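3.2 Household weaving and seasonal income

Of the 136 households in the Marevden sample, 58 reported at least one member who wove for sale during the previous year. Weaving was rarely the main source of income. In most of these households it filled the months between the end of field work and the first planting, and in the interviews it was usually described as winter work even when some of it was done in other seasons. The busiest month was December, when buyers from Osgate placed orders for the coming summer.

Earlier work on the district treated weaving as a craft that was dying out (Higuchi and Nagano). Our records give a more mixed picture. The number of weavers under 30 is small, but several older women who had stopped weaving took it up again after the Osgate road was paved and buyers began to come to the village. Takagi found a similar return to the craft in Wukwood, though there the weavers worked in a shared building and were paid by the day. In Marevden payment is by the piece, and the weaver carries the cost of the straw.

Straw quality was the subject that came up most often. Respondents sorted straw by length and color before splitting it, and the longest stems were kept for work that would be seen from the front. Short stems went into mats and cord. Two respondents bought straw from outside the district – both said it was stiffer and took longer to soak – but the rest used what was grown by relatives or neighbors.

Prices were set before the work began and did not change if the order took longer than planned. Fernandes has argued that this kind of arrangement moves risk from the buyer to the household, and our interviews support that reading. A weaver who spoiled a crown late in the process usually unpicked it and started over, without extra pay.
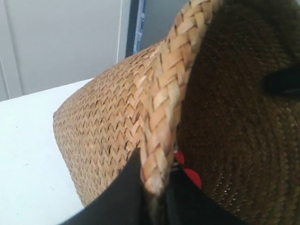
Figure 4. Straw hat with a herringbone weave in the crown and a thick braided band.

Weavers who sold through a relative in Osgate kept a larger share of the final price, but they also waited longer to be paid. Tsuchiya reports delays of a full season in some cases. Among our respondents the usual wait was shorter, and most said they preferred it to selling at the door. The exceptions were households with school fees due in winter, which tended to take the lower price and the cash. We return to this point in Section 4, where weaving income is compared with wage work outside the village.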